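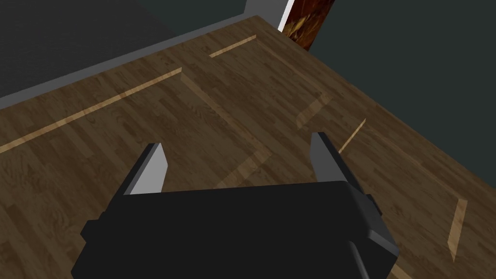 斯塔卢索普（Stalutthorpe），二月

首页 | 图集 | 家务机器 | 车间 | 往期 | 关于本站

打印本页 | 用电子邮件发送

图集：机器到底能不能干家务了？

赶时间，先把图放上来，文字后面再补。这一期只有两张，都是仿真画面，不是实拍。问题还是老问题：扫地拖地之外，捡东西、擦桌子、收碗筷，机器现在能做到哪一步。车间里的活也顺带说几句。

先说开头那张。夹爪张开，停在木地板上方，两指之间什么都没有。地板是窄条拼的，里面嵌了浅色木条。做地面拾物的人看到这种地板多半会皱眉头。花纹多，接缝多，浅色条子一深一浅，识别的时候容易当成有东西。真东西反而漏掉，比如一根皮筋，一枚硬币，或者小孩的积木片。

地面拾物，说简单也简单。位置低，东西散，没人催。难在“薄”。袜子好办，一捏就起来。名片、药片、塑料袋的边，贴着地，指尖得几乎擦着板面走，高一点抓空，低一点就刮地板。刮一道谁赔？租房的朋友最关心这个。

Haladeo 的做法是先在仿真里练，一个任务跑2000遍，再换地板花纹，再跑。我问过他们换花纹有没有用，回答是有用，但别指望太多。真地板会反光，会有水渍，有灰，有头发。仿真里的灰不好做。头发更不好做。

跑出来的数，他们给我看过一份：1247次记为“拿起并放进筐”。剩下的有抓空的，有拿起来又掉的，还有一类写着“未判定”，就是程序自己也说不清算不算。我比较在意最后这一类。家里要是有台机器，干完活说不清自己干完没有，人还得跟着看一遍，那省了什么呢。

车间那边反倒宽松些。料盒位置固定，地面划了线，灯光不变，零件就那几种。Prurnon 的分拣线上，夹爪换一副指头大约要20分钟，换完接着干。换成家里，谁给它换指头？早上收玩具，中午擦灶台，晚上叠衣服，三样活三种手。目前见到的都是一副指头走天下，所以都干得马马虎虎。

还有速度。演示视频爱加快，看的时候留意一下角落里有没有写倍数。一个人弯腰捡一只袜子，两秒。机器要看，要想，要伸过去，停一停，再合上。慢不是大毛病，人不在家的时候它慢慢弄也行，前提是真能放心出门。这一点我问了一圈，没人敢打包票。

下面说桌面。

桌面比地面多一件麻烦事：有边。东西推过了边就掉下去，掉下去就碎。擦桌子的动作，人是不用想的，抹布到了桌沿自然一收，顺手用另一只手接住碎渣。机器单手擦，碎渣多半就下地了，等于擦了桌子又得扫地。两只手的机型能接，但是两只手要配合，慢上加慢，价钱也上去了。

Dankwa 那套桌面程序我试过一个下午，只试了收杯子和摆餐垫两样。杯子还行，空的。有半杯水的我没敢让它碰（后来他们自己试了，结果没告诉我）。餐垫就差一些，软的东西一捏就皱，放下去是斜的，它会再调，调完还是斜，再调。看得人着急。我伸手给它抹平了，这次当然不能算。

说到餐垫，多讲一句，带花纹的桌面和地板是同一个毛病。桌上本来就有线条的，程序会问：这是垫子的边，还是桌子自己的线？拿不准就停在那里不动。不动比乱动好，这个我是赞成的。

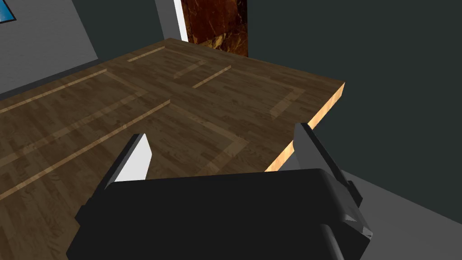 Stalutthorpe 的一位读者来信说，她不同意我上回讲的“再等等就好”。她家餐桌每天收三遍，等不了。她的意思是不用做全套，只要机器能把桌上的东西统统拿到水池边，哪怕不洗不擦，她当月就买。她还问，为什么总拿叠衣服出来演示，衣服皱着也能穿，碗不收可没法吃下一顿。

这话有道理。回信里我写了两点。一是“统统拿走”听着简单，其实是最难的那种，桌上什么都有，筷子、骨头、账单、遥控器，哪个去水池哪个不去，得先分得出来。二是演示叠衣服，可能是因为衣服掉了不会碎。

桌边那张，夹爪停在桌角附近，指头朝着桌面，也是空的。桌沿颜色比桌面亮，偏橙，对程序来讲这算好事，边在哪里看得清。换成玻璃桌就没这么客气了。有玻璃桌的读者我暂时没有好消息。

手头的清单列了57样家务，从关柜门到换垃圾袋。每样就打三个记号：能、勉强、不能。目前“能”的那一栏短得很，关抽屉算一个，按开关算一个，把空杯子从甲处挪到乙处算一个。换垃圾袋是“不能”，撑开袋口那一下谁都没做成。叠毛巾“勉强”，小方巾可以，浴巾不行。完整的表还没誊好，字太潦草，下期再贴。

车间的单子另外列，拧螺丝、上料、贴标这些，好看得多。有人讲车间行了家里就快了，我看不一定。车间是人把地方收拾好了让机器来，家里正相反，就是因为没收拾好才要它来的。

另：上期图集有两处地名写错，已经改过来了。Prurnon 分拣线的图还在等对方同意，同意了就补在这一业后面。

打印本页 | 用电子邮件发送

上一组 | 下一组 | 返回图集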